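Mandetti Hobby Supplies: Frequently Asked Questions

Ordering and payment

Do I need an account to order?

No. You can order as a guest with only an e-mail address. With an account you see your old orders and your saved address, and it is easier for us to find you when you write with a problem.

Which payment methods do you accept?

We accept the usual bank cards and bank transfer. If you pay by transfer, please write your order number in the reference field. Without the number we must search by amount, and this takes longer. We keep the goods for you for 8 days, after this the order is cancelled automatically.

Is there a minimum order?

There is no minimum for private customers. For schools and clubs who wish to pay by invoice, the minimum is 26 pounds before delivery.

Can I change my order after I sent it?

Yes, if it is not packed yet. Write to us as soon as you notice the mistake and put the word CHANGE in the subject. When the parcel is closed we can not open it again, but you can return what you do not need. 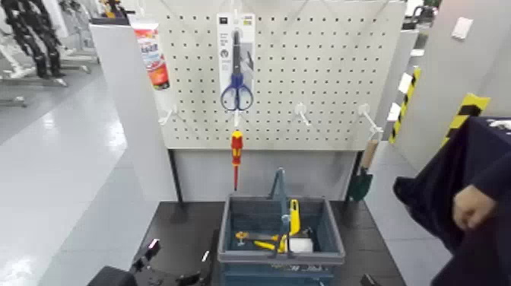

Delivery

When will my parcel leave?

Orders which arrive before 2 in the afternoon leave us on the same working day. Orders after this time leave on the next one. In December it can be one day more, we ask for your patience.

How much does delivery cost?

It depends on the weight, and you see the price in the basket before you pay. Parcels over 19 kilos go by a different carrier, who needs a telephone number. Please do not write a false number in the field, the driver really uses it.

My parcel has arrived damaged. What should I do?

Keep the box and all the filling material, and send us two photographs, one of the box from outside and one of the damaged article. We will answer with a new article or with your money back, as you prefer. Please write within one week from the delivery.

One article is missing from my parcel.

First look at the delivery note. If there is a letter B next to the article, it was not in stock and it will follow separately, without a second delivery charge. If there is no letter, the mistake is ours and you should write to us.

Returns

How long do I have to return something?

You have 30 days from the day when you receive it. The article must be unused and in its own packaging. For blades, scissors and similar we can not take back an opened package, except when the article has a fault.

Who pays for the return?

If you changed your mind, you pay the postage. If we sent the wrong thing or it is faulty, we pay, and you will get a label by e-mail.

Can I return glue and paint?

Only if the seal is not broken. Many glues also may not travel by air, so if you live on an island please ask us first.
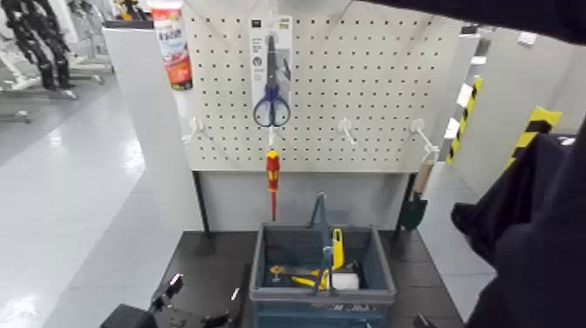
Choosing the right article

What is the difference between Phillips and slotted screwdrivers?

A Phillips screwdriver has a tip in the form of a cross, the slotted one has a flat tip. Look at the head of your screw before you order. The size is also important: a cross tip which is too small will turn inside the screw and spoil it. If you are between two sizes, take the bigger one and try if it sits fully in the head.

Which glue should I take for a wooden model?

For wood on wood, a normal white wood glue is enough and it gives you time to correct the position. For wood with metal or plastic we recommend the two-part glue from Trarix. Mix only what you can use in a few minutes.

Are the Bato kits suitable for children?

The Bato kits have three levels, and the level is written in each article's description. Level one can be done by a child together with an adult. Level three needs a sharp knife and a lot of patience, we would not give it to a beginner of any age.

Do you still have spare parts for old kits?

For kits from the year 2000 and later we have most of the plans and many small parts. For older kits please send us the number from the box and we will look on the shelf.

My question is not here.

Write to us with the contact form. We answer in English, Italian and German, normally by the next working day.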